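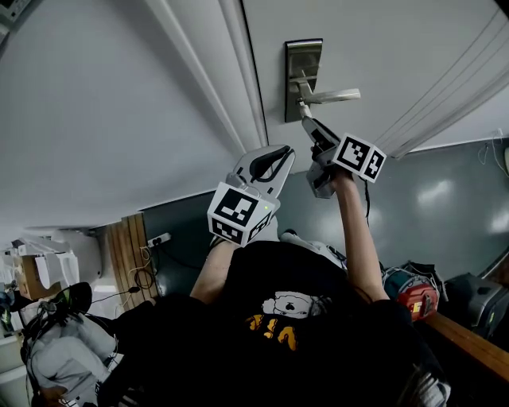
The Diocesan Office for Prayer and Devotion announces the opening of registration for the Lenten Hours of Prayer, to be held this year in all parishes of the Kudum deanery. Registration may be made through any parish office. The theme is taken from the Book of Revelation: "Behold, I stand at the door, and knock." Parishes are invited to reflect on plain things in this light, such as a white door and a silver lever with fingers closed around it, and to ask who is waiting on the other side.

2/ The Hours will be kept on the Fridays of Lent, beginning at 6 in the evening. Each Hour consists of a reading from the Gospel, a period of silence, the Sorrowful Mysteries of the Rosary, and Benediction where a priest or deacon is present.

3/ Father Ekow Zakaria will lead the first Hour at St. Anne's, Dramani. Sister Adjoa Yakubu has prepared the meditations, which follow the Gospel of Luke from the Agony in the Garden to the burial.

4/ Last year 1,811 of the faithful registered. The Office thanks them, and asks those who kept the Hours at home on account of illness to register again this year, so that their intentions may be carried to the altar.

5/ Printed booklets are limited to 200 per parish. Large-print copies should be requested separately from Mrs. Delali Amissah. Please do not photocopy last year's booklet. The second meditation contained an error in the psalm numbering, and the closing litany has been replaced.

6/ Parishes without a resident priest may keep the Hour under a lay leader. The order of service for this case is found on page 2. The blessing at the end is omitted and the Our Father is said together.

7/ Written intentions may be placed in the box at the entrance of each church. They will remain sealed and will be brought forward at the Easter Vigil.

8/ Questions about music should be sent to Mr. Edem Amoah. The hymn "O Sacred Head" is to be sung at every Hour. Other hymns are left to the parish.

9/ Registration opens Monday, February 10, 2025, and closes on Ash Wednesday. A report on the Hours will be sent to all parishes in June.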